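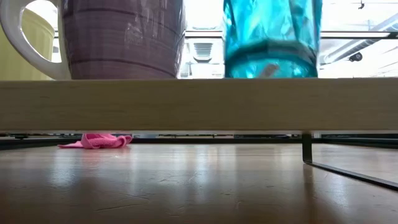

Estante de prueba Pedari con taza, vaso y paño sobre la mesa.

Puesto de manipulación Pedari — Dralside

Módulo de estante y mesa para tareas de recogida y colocación de menaje con brazo colaborativo. Se suministra con la guía de buenas prácticas Herkach, revisión 2.

Ancho útil: 790 mm
Brazos admitidos: 1
Puntos de fijación: 6

Condiciones de uso
La evaluación de riesgos se hace con la aplicación completa — brazo, pinza y piezas — según ISO 12100 e ISO 10218-2. Las piezas de vidrio o cerámica se incluyen como peligro propio, por rotura y proyección de fragmentos.
Los textiles se retiran de la zona de paso antes de mover el brazo en automático.
La parada de emergencia debe quedar al alcance del operador. Se comprueba al inicio de cada turno y se anota en el registro.
Tras una rotura, parar, limpiar y revisar los dedos de la pinza antes de rearmar.

Plazo de entrega: 5 semanas
Ficha actualizada: 05/01/2023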